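Startseite > Aktuelles > Gesellschaft > Bücher

Drucken | Als E-Mail versenden

Am fremden Herd: Verna Villanueva erzählt, wie Zuwanderung eine Kleinstadt verändert

25. April 2018 – Redaktion Gesellschaft, Jana Drader

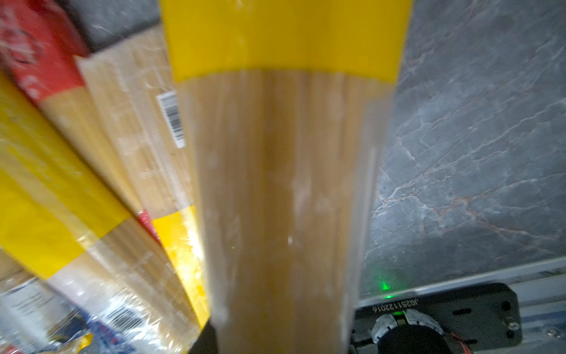 Wer wissen will, was Migration mit einem Ort macht, schaut meistens zuerst in die großen Städte. Die Soziologin Verna Villanueva hat das Gegenteil getan und ist nach Fetcombe gegangen, in eine englische Kleinstadt mit einem Bahnhof, zwei Grundschulen und einer Konservenfabrik, die seit den Fünfzigerjahren immer wieder Arbeitskräfte aus dem Ausland angeworben hat. Vier Jahre lang hat sie dort geforscht, und was sie mitgebracht hat, gehört zum Schönsten, was in diesem Frühjahr über Einwanderung zu lesen ist. »Am fremden Herd« heißt das Buch, es hat 400 Seiten und ist jetzt im Verlag Wunderlich & Drader erschienen.

Villanueva erzählt die Geschichte der Stadt über ihre Küchen, Werkskantinen und Läden. Das klingt nach einem kleinen Thema, und genau so fängt das Buch auch an, mit einer Einkaufsliste aus dem Jahr 1956, die in einem Haushaltsheft überlebt hat. Von dort aus geht es aber sehr schnell um Arbeitsverträge, Mietrecht, Schulpolitik und die Frage, wer in einem Stadtrat eigentlich für wen spricht. Man liest das mit wachsendem Staunen – und mit wachsendem Hunger, denn die Autorin hat ein wunderbares Gespür dafür, was auf den Tisch kommt und wer es bezahlt hat.

Grundlage der Arbeit sind 1.369 Briefe, Lohnzettel, Vereinsprotokolle und Kassenbücher, die über Jahrzehnte in einem Nebenraum der früheren Fabrik lagerten. Dazu kommen Gespräche mit 23 Familien, deren Eltern oder Großeltern aus Süditalien, Polen, der Karibik und von den Philippinen nach Fetcombe kamen. Viele dieser Gespräche wurden mehrfach geführt, manche über drei Generationen hinweg. Das zahlt sich aus. Eine Großmutter erinnert sich an die ersten Jahre als an eine Zeit der Kälte und des Heimwehs, ihre Tochter spricht von Tanzabenden im Saal über der Bücherei, und die Enkelin hat beides nur aus Erzählungen und glaubt keiner von beiden ganz. Villanueva lässt die Versionen nebeneinander stehen und fragt, warum sie so verschieden ausfallen.

Besonders gelungen ist das Kapitel über das Viertel Findside, in dem die meisten Angeworbenen zunächst wohnten. Die Häuser gehörten der Fabrik, die Mieten wurden direkt vom Lohn abgezogen, und wer kündigte, musste binnen zwei Wochen ausziehen. Villanueva zeigt anhand der Kassenbücher, wie aus dieser Abhängigkeit Schritt für Schritt etwas anderes wurde. Zuerst gab es eine gemeinsame Sparkasse im Hinterzimmer eines Friseurs, dann eine Kinderbetreuung für die Spätschicht, schließlich eine Genossenschaft, die der Fabrik 19 Häuser abkaufte. Der Streit darum füllte monatelang die Leserbriefseiten der Lokalzeitung, und die Autorin zitiert ausgiebig daraus, auch aus den hässlichen Zuschriften.

Überhaupt macht das Buch um die Konflikte keinen Bogen. Es gab eingeworfene Scheiben, es gab Lehrer, die Kinder wegen ihres Akzents in die letzte Reihe setzten, und es gab einen Streik, bei dem Alteingesessene und Zugewanderte zunächst auf verschiedenen Seiten des Werkstors standen. Wie sie nach elf Tagen doch auf dieselbe Seite fanden, liest sich so spannend wie ein Roman! Villanueva hat dafür die handschriftlichen Notizen eines Vorarbeiters ausgewertet, der jeden Abend aufschrieb, wer mit wem gesprochen hatte, und der offenbar selbst nicht recht wusste, zu welchem Lager er gehören wollte.

Die These, die sich durch alle Kapitel zieht, ist leicht zusammengefasst: Die Zugewanderten haben sich der Stadt angepasst, und die Stadt hat sich in derselben Zeit ihnen angepasst, nur hat das zweite kaum jemand aufgeschrieben. Die Öffnungszeiten der Bücherei wurden für die Schichtarbeiterinnen geändert und sind bis heute so geblieben. Der Schulchor singt ein Adventslied, das eine philippinische Krankenschwester mitgebracht hat und das viele in Fetcombe inzwischen für ein altes englisches halten. Solche Funde gibt es auf fast jeder Seite, und man möchte sie beim Lesen ständig jemandem vorlesen.

»Ich wollte wissen, wann ein Ort aufhört, Gastgeber zu sein«, sagte Villanueva bei der Vorstellung des Buches. »In Fetcombe konnten mir die Leute das fast auf das Jahr genau sagen. Sie nannten nur alle ein anderes Jahr.«

Villanueva ist selbst als Kind eingewandert, ihre Mutter arbeitete in einer Wäscherei. Davon ist im Buch nur an zwei Stellen die Rede, beide Male kurz. Man merkt es eher an der Art, wie sie zuhört, und daran, dass sie sich für Dinge interessiert, die in der Forschung sonst gern unter den Tisch fallen: Wer dolmetscht beim Arzt? Wer schreibt die Briefe an das Amt? In Fetcombe waren das oft Zwölfjährige, und einige von ihnen erzählen als Erwachsene zum ersten Mal davon. Diese Passagen gehören zu den bewegendsten des Bandes.

Kleine Einwände lassen sich finden. Das Kapitel über die Achtzigerjahre, als die Fabrik zwei Drittel der Belegschaft entließ, ist für ein so einschneidendes Ereignis etwas knapp geraten, und wer mit der britischen Kommunalverwaltung nicht vertraut ist, wird gelegentlich zurückblättern müssen. Ein Glossar hilft dabei, eine Karte von Findside hätte ebenfalls geholfen. Dafür ist das Register vorbildlich, und die Anmerkungen sind so lebendig geschrieben, dass man sie nicht überspringen sollte.

Die deutsche Übersetzung bewahrt den trockenen Witz der Autorin, auch dort, wo sie lange Protokolle zitiert. Ausgesprochen hübsch ist die Lösung für die vielen Mischwörter, die in der Werkskantine entstanden sind: Sie bleiben im Original stehen und werden am Rand erklärt.

Im Dezember soll eine Taschenbuchausgabe folgen, ergänzt um ein Nachwort über die Reaktionen in der Stadt. Einige der befragten Familien haben nach der Lektüre der englischen Ausgabe weitere Briefe und Fotografien zur Verfügung gestellt, die dann erstmals abgedruckt werden.

Verna Villanueva: Am fremden Herd. Wie Zuwanderung eine Stadt verändert. Wunderlich & Drader, 400 Seiten, gebunden.

Drucken | Als E-Mail versenden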